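Home Explore Messages Profile

Tamara Tymoshchuk
A little thread about the thing I've got far too excited about this December: green cloth on packing tables! 1/5

I pack small parts for Farnulero and I used to work on bare tabletops. Then I put a cloth down and oh, the difference. Clips, screws, scraps of card, you spot them all straight away. 2/5

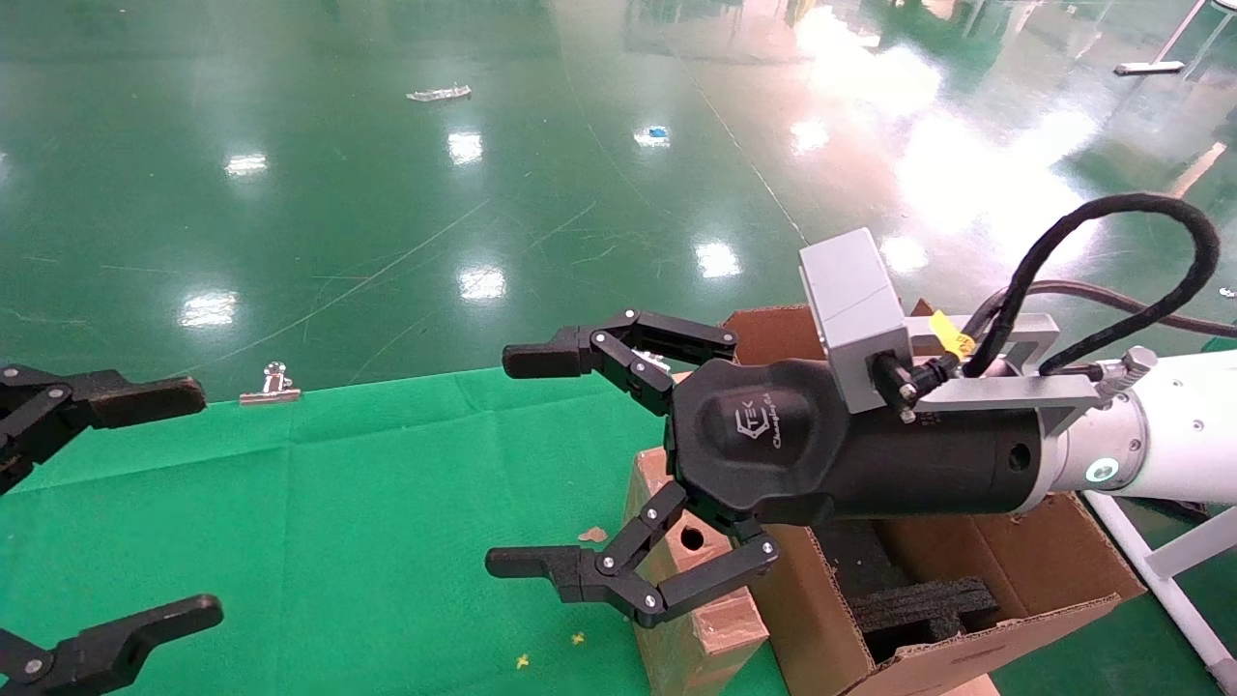 Open box, foam in, binder clip standing to attention on the cloth.

Look at the foam in that box, with its stepped cut-outs! I love a stepped insert. Big bits go low, little bits sit up high (well, that's how I do mine) and the flaps fold over the lot. 3/5

Tip for the cloth: buy it longer than you think. I got mine 40 cm over and let the spare hang down at the front. Creases don't bother me, they drop out in a day or two. 4/5

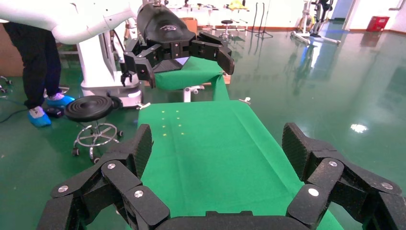

The long table, green all the way along, and more green beyond it.

So smooth! Just faint fold lines. Mine has never once looked that good. Next job is a cloth for the side bench, colour still to be decided (it'll be green). 5/5

28 replies 40 reposts 100 likes

Bundalska: Does fluff stick to it?

Tamara Tymoshchuk: A bit! Lint roller every morning.

Polishchuk: Off to measure my table now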